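Section 8: Your first table job – the spoon

Right, so the arms are bolted down, the cables are tidy and you want to see some chores done. Me too! Before you invite the neighbours round, let me set your expectations. After a winter of fiddling with the Wondania two-arm bench, I'd call mine a passable kitchenhand for one spoon at a time. It won't do your dishes. It can pick up a spoon from a dish if you've set the table fairly carefully, and on a good arvo it'll do that over and over while you drink your tea.

You'll need a plain table cover in one colour (shiny ones gave me no end of grief), a round plate, a small dish, a plastic soup spoon with a long flat handle, and one little cube to stand in for a bite of food.

1. Park both arms, left and right, and run the Fisex homing routine. Wait for the tone.

2. Put the plate in the centre of the cover and pop the cube on it, near the middle.

3. Set the dish just off the lower right of the plate. Lay the spoon in it with the handle pointing at the right arm.

4. Load task file 114. If your bench came with the older software it's 118, same job, slower wrist.

5. Keep the left gripper closed for this one. We don't need it until Section 9.

6. Press Start and let the right arm come in level. The fingers should close on the handle, one either side, while the bowl of the spoon is still in the dish.

7. Pause there and check the grip before you let it lift.

CAUTION: Hands off the table while the arms are powered. Corinne Szabo, who wrote half the Funberg add-on, still hits the stop button before she moves a plate, and so should you.

CAUTION: No knives, no hot food, no good china.

Note: If the fingers close on the rim of the dish, slide the dish a touch and start again from step 3. Please don't bend the spoon to suit the robot – I tried it, and then I had to buy spoons.

Note: Scooping up the cube is a separate job and a much harder one. I'm still at it with the Kanagaratnam tuning sheet, and my own two hands win every time.

At the pause in step 7, compare your table with mine before you carry on to the lift.

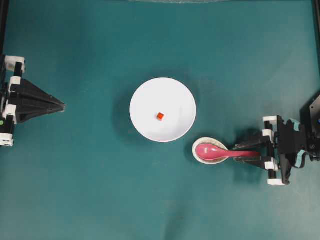
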